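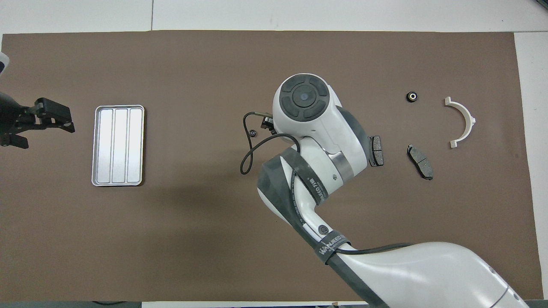

Anodized trays going chalky in the ultrasonic cleaner

csimek
Posts: 3,637
We clean small turned parts in a benchtop ultrasonic with an alkaline detergent at 60 C. The parts are stainless and come out fine. The aluminum trays they ride in do not. After 3 weeks the clear anodize on the older ones has gone white and powdery, mostly along the rims. Detergent is Wernlow general purpose, mixed at the label ratio. Is this the chemistry or the cavitation?

vrabec_l
Posts: 412
Chemistry. What is the pH of the working bath? Anodize is aluminum oxide and it dissolves at both ends of the scale. Anything over 9 at that temperature will strip it slowly.

csimek
Posts: 3,637
Strip reads between 10 and 11. The data sheet says "safe on most metals."

vrabec_l
Posts: 412
There you go. "Most metals" means steel. Get a neutral or inhibited cleaner and drop to 45 C.

Udik
Posts: 2,652
I would not rule out cavitation. Rims are where it concentrates if the tray sits on the basket floor. We had pitting on bare 6061 in plain DI water with no detergent at all. Hang a strip of foil in the bath for 30 seconds and look at the hole pattern.

vrabec_l
Posts: 412
Pitting and chalking are different things. He said white and powdery. Cavitation leaves a frosted or peppered surface and it doesn't rub off on a glove.

Udik
Posts: 2,652
It can do both if the seal on the anodize was poor to start with. Who did the coating?

csimek
Posts: 3,637
Skudberg did the old batch, type II clear, hot water seal. The new batch is from a different shop and shows nothing yet, but it has fewer hours on it. The powder does come off on a glove.

zjelinek
Posts: 88
Why are the trays going in the bath at all? Move the parts to a stainless mesh basket and wipe the trays with IPA. We changed over in November and stopped buying trays.

csimek
Posts: 3,637
Transfer time. Also the parts have a ground face and I don't want them knocking together in mesh.

zjelinek
Posts: 88
Mesh with dividers exists. Silicone pins too.

Udik
Posts: 2,652
Silicone soaks up the ultrasonic energy. You will get dirty spots at every contact point.

zjelinek
Posts: 88
Not with pins that small. We run 2,000 parts a shift and pass the water break test.

csimek
Posts: 3,637
Ran a coupon test. Two pieces cut from the same old tray, same bath, one with ultrasonics on and one soaking with it off, both at 60 C for four hours. Both chalked. The one with power on was slightly worse. Third piece in neutral cleaner at 45 C with power on, no change that I can see at 10x.

vrabec_l
Posts: 412
So, chemistry.

Udik
Posts: 2,652
Slightly worse with power on is not nothing. Four hours is also short for erosion. Run the neutral one for 40.

csimek
Posts: 3,637
Will do. Does anyone have a rinse time for the neutral stuff? It foams more than the Wernlow.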